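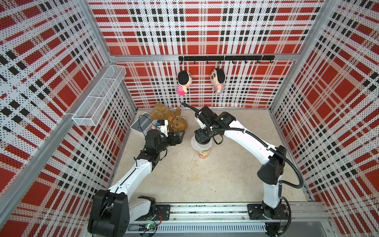
About Dudenen Soccer Academy

Dudenen is a youth soccer academy for players in the under-12 to under-18 age groups. It is run by the Mendunard club and shares its grounds: 2 full-size grass fields and a covered training hall.

Training

Each squad trains three evenings a week during the season. Sessions cover passing, pressing and positional play, with separate work for goalkeepers. Match minutes are logged in Allow, the club's scheduling system, and coaches review the totals every month.

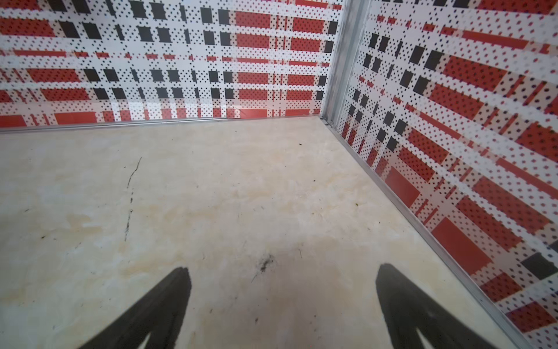

Players who fall short of the minimum are moved into reserve fixtures – usually the next one on the calendar.

Intake

Trials are held in August at the Štěpánek ground, which has a stand for 1000 spectators. Applicants attend two trial matches and a fitness test. Places are offered for one season and reviewed at its end. Registration forms must be signed by a parent or guardian.

Page updated September 13, 2024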